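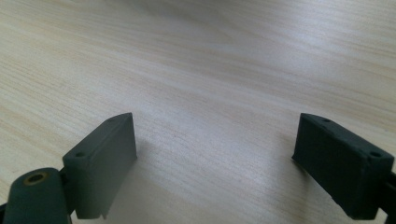
*1 min read*

**Gripper trials, February**

Quick one as the bench is booked from 2. Rostura hand-held vs the Kolen, same camera on both. Green fingers on the Rostura, two small round holes along the top of each. Swapping pads is easy enough, keep the small hex key handy.

Rostura so far: 600 grabs logged. Kolen: 200, then the controler hung. Glare off the table is a pain, might try a darker mat.

Write-up to follow. Spare pads wanted, see Sidra Sethi at Nindlow.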